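Einführung in die Filmgeschichte – Handout zur Sitzung 6
Thema: Der Heimatfilm der 1950er Jahre

23 Kommentare · 11 Mal geteilt

1. Begriff und Abgrenzung

Als Heimatfilm gilt hier der westdeutsche und österreichische Unterhaltungsfilm der Nachkriegszeit mit ländlichem Schauplatz. Vorläufer sind die Bergfilme der 1920er und 1930er Jahre, die allerdings stärker vom Kampf mit der Natur erzählen. Den Anfang der Welle macht »Schwarzwaldmädel« (1950), es folgen »Grün ist die Heide« (1951) und »Der Förster vom Silberwald« (1954).

2. Wiederkehrende Elemente

Typisch sind der Förster oder Arzt als Autoritätsfigur, der Wilderer als Störer der Ordnung, ein Dorffest und eine Liebesgeschichte mit Hindernissen. Häufig kommt jemand von außen dazu, etwa aus der Großstadt oder als Vertriebener. Die Landschaft wird in langen Totalen gezeigt, oft ohne Bezug zur Handlung. Lieder unterbrechen die Erzählung – in der Klausur bitte mindestens eine Szene dazu nennen können.

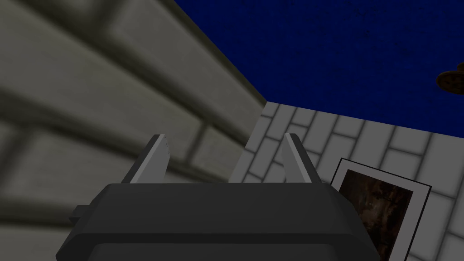 3. Niedergang und Gegenbewegung

Gegen Ende des Jahrzehnts lässt das Interesse nach, auch durch das Fernsehen. Das Oberhausener Manifest von 1962 erklärt den alten Film für tot. Ab Ende der 1960er Jahre entsteht der kritische Heimatfilm, zum Beispiel »Jagdszenen aus Niederbayern« (1969). Das Dorf ist darin ein Ort der Ausgrenzung.

4. Aufgaben bis zur nächsten Sitzung

– »Grün ist die Heide« ganz ansehen, Sichtungsraum 206
– Eine Szene auswählen und ein Protokoll anfertigen (Einstellung, Ton, Musik)
– Reader lesen bis Seite 70

Abgabe der Protokolle: Mittwoch, 16. August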